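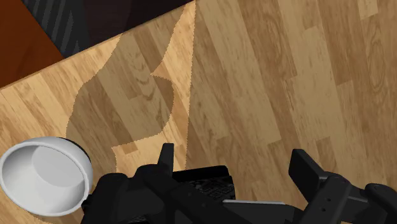 Setura Two-Finger Gripper, Tabletop Series

The Setura is a parallel-style gripper for light arms working at table height. Both fingers are driven by linked joints and finished in matte black. It is sold by Sukton for labs, test kitchens and small shops.

What it handles
Bowls, small boxes and similar items up to 18 ounces, set down on a flat top. Rigid items give the best results. A bowl can be picked up by the rim if the arm has a clear approach from above.

What it does not handle yet
Setura will not clear a dinner table by itself. Stacked dishes, cutlery and anything soft still need a person nearby. Uneven light can throw off the Boltari planning software, and patterned wood makes it worse — run your own tests on your own table before you commit.

Simulation model
A matching model is included with every order. Gerrit Fourie, who runs our applications bench, recommends 200 simulated picks per item before moving to hardware.

In the box
Gripper with 2 fingers fitted
Mounting plate and 14 screws
Simulation model (download code)
Power and data cable

Lead time
Orders placed before the end of August ship from the Mtshali warehouse. Spare fingers are sold in pairs. The mounting plate is not compatible with the older Setura base.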